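Re: grout color for big beige tiles, hallway wall

tahira_m wrote:
Hello all. I must choose grout for my hallway until Monday. The tiles are beige, 80 cm long, a bit mottled. My husband wants white. I am afraid of white.
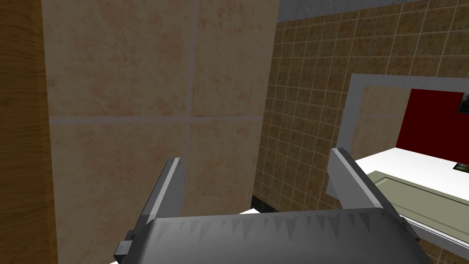
Big beige tiles, mottled pinkish-tan

Shamim Tarar wrote:
Your fear is correct. I had white from Tondex and after one winter it was gray near the shoes. Take sand color.

rafia_d wrote:
I don't agree with Shamim. On a wall, white stays clean if you seal it. Mine is 24 months old and I only wipe it.

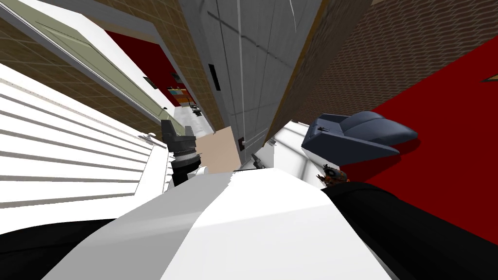 How long should the grout dry before sealing?
Three days for a normal cement grout, longer if the hallway is cold.

Shamim Tarar wrote:
Rafia, you have no children and no dog. Sealer costs 30 for a small bottle, and you must repeat it.

tahira_m wrote:
We have both, sadly. I mixed a little of the sand color from Plolto on a spare tile, and in the evening light it looked almost

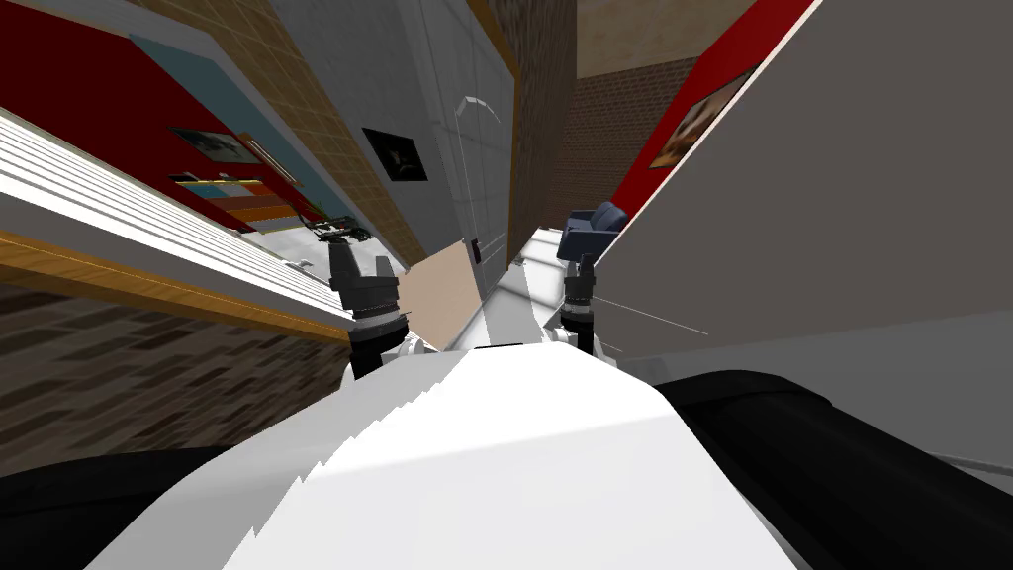

pink, what my husband does not like at all. In the morning it was fine. Maybe I try one shade darker.

areeba51 wrote:
Darker is good, but please buy all bags from the same batch.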